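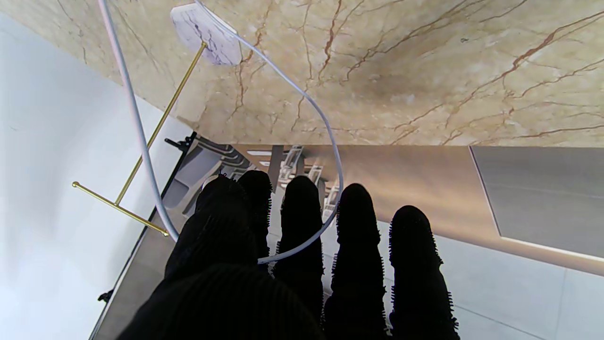

랜선 찍는 공구는 비싸든 싸든 다 똑같고, 차이가 난다면 그건 찍는 사람 차이라고 Fiachra Cullinane은 지난번 글 밑에 댓글을 달았다. 반박을 하려다가 참았다. 그때까지 내가 쓰던 공구가 하필 집에서 제일 싼 물건이었고, 내가 만든 케이블이 하필 집에서 제일 자주 끊기는 물건이었기 때문에 어느 쪽 편도 들 처지가 아니었다.

그래서 샀다. Prino 1612 크림핑 키트. 본체인 압착 공구, 피복 탈피기, 테스터 한 쌍, 관통형 RJ45 플러그 한 봉지, 그리고 이 모든 것이 들어가게 되어 있다고 주장하는 지퍼 가방까지 한 세트다. Gototum에서 주문했고 배송은 빨랐다. 상자 안의 완충재가 공구보다 훨씬 정성스럽게 접혀 있었다.

분류: 네트워크 > 케이블 공구 > 사용기 | 2018년 1월
인쇄하기 | 이메일로 보내기

압착 공구부터

첫인상은 무겁다. 전에 쓰던 것은 주머니에 넣고 다닐 수 있었는데 1612는 넣으면 바지가 내려간다. 대신 손잡이를 쥐었을 때 양쪽이 따로 놀지 않는다. 싸구려 공구를 써 본 사람은 알 텐데, 힘을 주면 턱이 비스듬히 물려서 한쪽 핀은 깊이 박히고 반대쪽 핀은 구경만 한다. 1612는 턱이 수평으로 올라간다. 당연한 일에 감탄하고 있으니 그동안 내가 어떤 생활을 했는지 알 만하다.

래칫이 달려 있어서 끝까지 누르지 않으면 풀리지 않는다. 처음에는 든든했고, 플러그를 거꾸로 끼운 걸 중간에 알아챘을 때는 덜 든든했다. 해제 레버가 있기는 하다. 손잡이 안쪽, 손가락이 제일 안 들어가는 자리에 있다. 설명서에는 "필요시 레버를 당기십시오"라고만 적혀 있고 어느 손가락으로 당기라는 말은 없다. 나는 드라이버로 당겼다.

관통형 플러그는 이번에 처음 제대로 써 봤다. 심선이 플러그 앞으로 쑥 빠져나오니 색 순서를 눈으로 확인한 다음에 찍을 수 있고, 남은 끝은 공구 날이 찍으면서 같이 잘라 준다. 예전 방식대로 심선 길이를 맞춰 자르고, 밀어 넣고, 안 들어가서 빼고, 순서가 섞이고, 다시 펴고 하던 저녁들이 떠올라 조금 억울했다. 주황띠, 주황, 초록띠, 파랑까지는 지금도 자다가 일어나서 외울 수 있지만 밀어 넣는 순간 파랑띠와 초록이 자리를 바꾸는 현상은 외운다고 막아지지 않는다.

다만 날이 문제다. 새것일 때는 깨끗하게 자르는데 계속 쓰다 보니 끝에 구리가 머리카락만큼 남는 경우가 생겼다. 이러면 옆 핀과 닿을 수 있으니 꼭 들여다봐야 한다. 교체용 날은 따로 판다. 가격을 보고 나면 들여다보는 습관이 저절로 붙는다.

탈피기와 가방

탈피기는 케이블에 걸고 한 바퀴 돌리는 흔한 방식이다. 깊이 조절 나사가 있는데, 공장에서 나올 때의 설정은 케이블에 원한이 있는 사람이 맞춘 것 같다. 첫 시도에서 피복과 함께 심선 피복까지 얌전히 베어 주었다. 나사를 풀어 가며 버리는 케이블로 몇 번 연습하기를 권한다. 버리는 케이블이 없다면 첫 시도 후에 생긴다.

납작한 케이블에는 못 쓴다. 포장에는 "다양한 케이블 대응"이라고 되어 있다. 둥근 것 중에서 다양하다는 뜻으로 이해하기로 했다.

가방은 공구와 탈피기와 테스터를 넣으면 플러그 봉지가 안 들어가고, 플러그를 넣으면 지퍼가 안 잠긴다. 지퍼를 잠근 상태로 찍은 제품 사진이 있던데 그 안에 무엇이 들어 있었는지는 제조사만 안다.

테스터

이 키트를 사는 이유가 테스터라면 다시 생각해 보는 게 좋겠다. 송신부와 수신부로 나뉘고, 불이 차례로 들어오면 결선이 맞는 것이다. 단선, 단락, 순서 바뀜은 잡아낸다. 속도나 품질은 모른다. 불이 다 들어온다고 해서 기가비트가 나온다는 보장은 없고, 페어가 엇갈려도 양쪽 끝에서 똑같이 엇갈리면 태연하게 합격을 준다. 시험 감독이 답안지를 걷기만 하는 셈이다.

건전지는 별매. 덮개는 나사로 잠겨 있고, 그 나사에 맞는 드라이버도 별매다. 전원 스위치는 가방에 넣는 동안 스스로 켜지는 재주가 있어서, 나는 결국 건전지를 빼서 따로 들고 다닌다. 켜져 있는지 확인하려면 가방을 열어야 하는데 열다가 또 켜진다.

느린 모드는 마음에 들었다. 불이 천천히 넘어가서, 반대편에 있는 사람에게 전화로 번호를 불러 달라고 할 때 서로 덜 싸운다.

실제로 써 본 곳

책상 위에서 짧은 패치 케이블만 만들어 봐서는 공구를 알 수 없다. 마침 Bresbridge 사무실 배선을 정리할 일이 생겨서 들고 갔다. 19인치 랙 하나에 16포트 스위치, 그리고 전임자가 남긴 케이블 더미가 있는 곳이다. 라벨은 있었다. 전부 "임시"라고 적혀 있어서 그렇지.

제일 긴 구간이 약 17미터였는데 천장을 지나 창고 쪽으로 돌아가는 길이라, 한쪽을 잘못 찍으면 사다리를 다시 타야 했다. 이런 조건이면 사람이 신중해진다. 색 순서를 찍기 전에 확인할 수 있다는 관통형의 장점은 사다리 꼭대기에서 제일 크게 느껴졌다. 무게는 단점으로 돌아섰다. 머리 위로 팔을 들고 1612를 쥐고 있으면 팔이 먼저 퇴근한다.

랙 쪽에서는 공간이 좁아 손잡이를 다 벌릴 수가 없었다. 손잡이가 길어서 힘은 적게 드는데, 그 긴 손잡이가 랙 옆면을 계속 두드린다. 케이블을 밖으로 빼서 찍고 다시 밀어 넣는 식으로 해결했고, 여유분을 짧게 남겨 둔 전임자에게는 속으로 몇 마디 했다.

찍은 것 중에 테스터에서 떨어진 게 있긴 있었다. 내가 한쪽은 A 방식으로, 다른 쪽은 B 방식으로 찍은 것이었다. 공구 탓을 해 보려고 꽤 오래 노력했으나 성과가 없었다.

다른 물건과 비교하면

Ní Bhriain 압착 공구를 빌려서 잠깐 써 본 적이 있다. 손잡이가 짧고 가벼워서 좁은 데서는 그쪽이 편하다. 해제 레버도 사람 손가락이 닿는 곳에 있다. 대신 관통형 플러그를 지원하지 않아서 옛날 방식으로 심선을 잘라 맞춰야 하고, 래칫이 단계마다 딱딱 걸리는 소리가 밤중에 작업하기에는 좀 크다. 랙 앞에서 일하는 시간이 긴 사람이면 Ní Bhriain, 색 순서 때문에 플러그를 버리는 일이 잦은 사람이면 Prino라고 하겠다. 나는 후자다.

호환 플러그 이야기도 해야겠다. 설명서는 Prino 정품 플러그만 쓰라고 굵은 글씨로 적어 놓았다. 다른 회사 관통형 플러그를 끼워 보니 어떤 것은 잘 되고 어떤 것은 앞턱에 걸려 들어가지도 않았다. 포장만 봐서는 구별할 방법이 없다. 대량으로 사기 전에 소포장으로 하나 시험해 보는 편이 낫고, 차폐용 플러그는 더 빡빡하니 따로 확인할 것. 두꺼운 Cat6A 케이블은 동봉된 플러그에 심선이 안 들어간다. 밀어 넣으면 들어갈 것 같은 느낌은 든다. 그 느낌을 믿고 플러그를 몇 개 버렸다.

보증은 영수증과 포장 상자가 둘 다 있어야 된다고 한다. 상자는 창고에 모셔 두었다. 공구보다 자리를 많이 차지한다.

살까 말까

집에서 일 년에 한두 번 랜선을 만드는 정도면 완제품 케이블을 사는 게 싸고, 정신 건강에도 그쪽이 낫다. 벽 속 배선이나 사무실 배선을 직접 만지는 사람, 그러면서 아직 심선을 밀어 넣다가 혼잣말을 하는 사람에게는 1612를 권할 만하다. 압착 공구만 놓고 보면 돈값을 한다. 탈피기는 길들여야 하고, 테스터는 덤으로 생각하면 화가 덜 나며, 가방은 다른 걸 담는 데 쓰면 된다. 우리 집에서는 멀티탭이 들어가 있다.

날이 얼마나 버티는지는 더 써 봐야 안다. 6월쯤 날을 갈게 되면 그때 교체 과정을 덧붙이겠다. 그리고 Fiachra Cullinane에게: A와 B를 섞어 찍은 건은 위에 적은 대로이니, 댓글로 다시 지적해 주지 않아도 된다.

이 사이트는 더 나은 이용 환경을 위해 쿠키를 사용합니다. 계속 둘러보시면 쿠키 사용에 동의하신 것으로 간주됩니다. 동의 | 자세히 보기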